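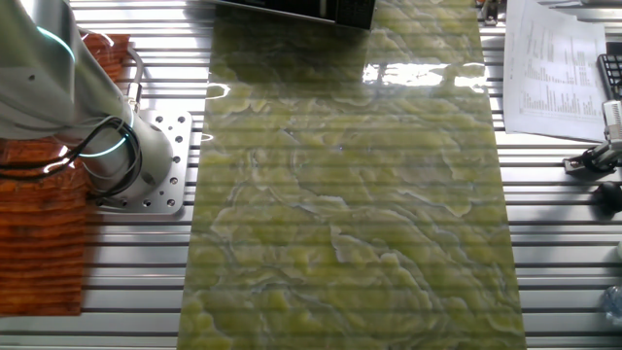
Gillies:
Before anyone tells you to swap the gripper, scroll down. Same complaint gets posted every July and half the replies are people selling fingers.

Arm loses position when lifting a lid
Posted in Waresus Community Help, Saturday, January 25, 2025

We're teaching two arms to open vented metal cases for repair. Ours is the one that does the lid. It goes down, gets hold of the back edge, starts up, and then trips with a following error and sulks until I clear it. The log has 1,165 attempts in it and 877 ended this way, so I can't call it bad luck any more.

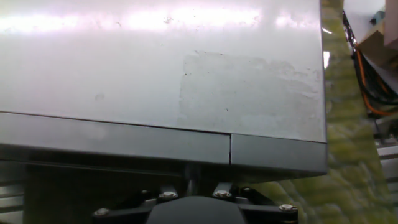 Wrist view, right over the gripper mount.

Things I've tried: slower lift, faster lift, new grip pads, turning it off for lunch. The lunch one worked best.

The worst part is that it faults while still holding on. Last week it let go when I hit reset and the lid came down an inch from my knuckles. I would like to keep those.

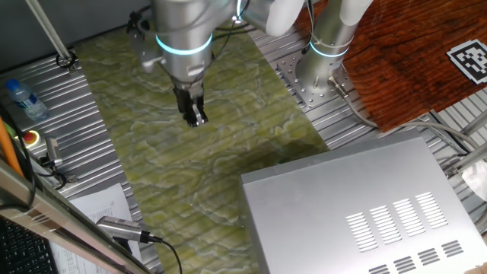
The motion limits are whatever the installer left, and the installer has since stopped returning calls. Payload is set to 500 grams. I have no idea where that number came from.

Brellatstead

Hillar:
There's your number. Weigh the gripper, the adapter and whatever hangs off the wrist, then add your share of the lid. One of our tools came to 2,422 grams and had been entered as 500 too, so I suspect that's what people type when they want to go home. If the controller thinks it's carrying a sandwich, any real load looks like a collision.

Also, stop putting your hand in there to reset. Press the e-stop, prop the lid, then clear the fault.
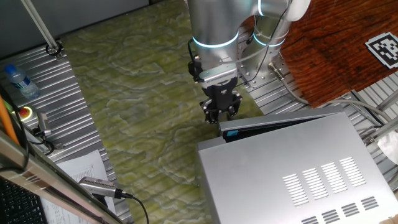

Gripper at the back edge of the lid.

Gillies:
What Hillar said, plus check the lift path. Lids that pivot want an arc. Pull one straight up and you're fighting the hinge, and the hinge has more patience.

Waresus:
have you tried updating the firmware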